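The Things at the Bottom of the Bin

By Aarti Srivastava

In my mother's house there was a drawer which we called simply "the drawer." It held string, a tea strainer, two keys for no door, and a ball that my brother denied was his. When I moved to Pusinholm for work, I made myself a promise that I will not have such a drawer. I kept it for one winter. Then the drawer became a box, and the box became a metal bin.

I am not alone in this. During August I visited people in Pusinholm and in the villages on the Langat side of the river, and I asked them to show me where they put the things that have no place. Most of them laughed first. Then they took me to a cupboard, a bucket, a suitcase under the bed. One retired teacher had a fish kettle. She has never cooked a fish in it.

Why metal

Kiran Nautiyal runs the secondhand shop Lolik, on the street behind the old dairy. He sells household goods by weight, and the small ones he keeps in sheet-metal bins. Before he used baskets, and he did not like them. Spoons went through the holes, and a basket gives up its shape when you fill it every morning.

"A metal bin you can tip, you can wipe, you can drop," he told me. "It gets rust, it gets marks. After this it is only more honest."

He likes the walls to be sloped. With straight walls the small things hide in the corners and the customer doesn't reach for them. With sloped walls they slide back to the middle, where the hand goes. He also likes the bin to be held firmly to something, so that it does not travel over the table when people dig. A simple clamp on the rim is enough.

I asked him what is the most common object. He did not need to think: cups. People buy cups in sets and then the sets break up, as families do, and the last one or two come to him. In one year he wrote down everything which arrived in the small-goods bins, 2,546 pieces, and 607 of them were cups. After cups came toys. Kitchen dishes without lids were third, with 264.

A bin needs air

What surprised me is how little he puts in each one. I had expected a heap. Kiran says that when a bin is full, people look only at the top, and what is below can stay there until spring. When there are a few things with floor between them, a person sees a blue cup and then another blue cup, and she starts to think about a pair.

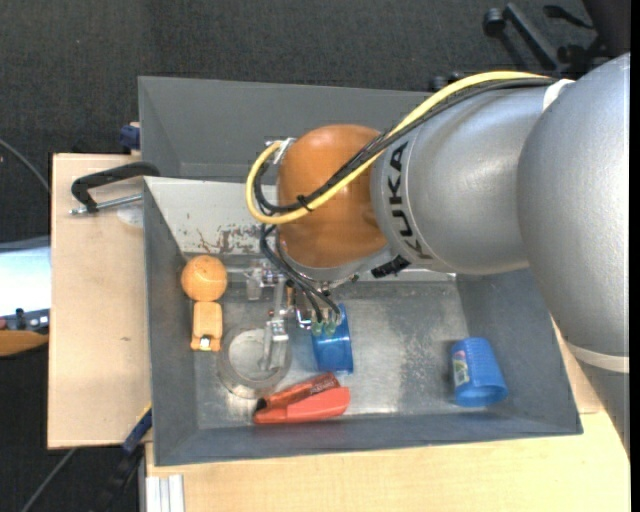

How to sort your own

I went home and tried his method. I turned my bin over on a bedsheet and gave myself 45 minutes, with the radio on. I had thought this would be plenty. It was not, because I stopped to read an old birthday card.

Kiran's first rule is to sort by the hand and leave the room for later. Round things together, flat things together, things that open and close together. It sounds foolish, but it goes quickly, and you don't begin to argue with yourself about whether a stapler belongs in the kitchen.

Then every group gets one question: did I look for this in the last year? I had looked for the stapler. I had even bought a second stapler, in the Brosden stationery shop, while the first one was lying under a scarf. The second went to my neighbor.

The glass dishes I kept. They are good under a plant, or for buttons while you sew. The balls and wooden blocks were harder. My son is taller than me now and he doesn't ask for them, but I put three blocks back, and I will not discuss this with Kiran.

At Lolik the bins are emptied completely at the end of each month. What is not sold goes to the school for craft lessons, or to the recycling yard. My own bin stands again by the back door. This morning there were already two pegs in it and a glove.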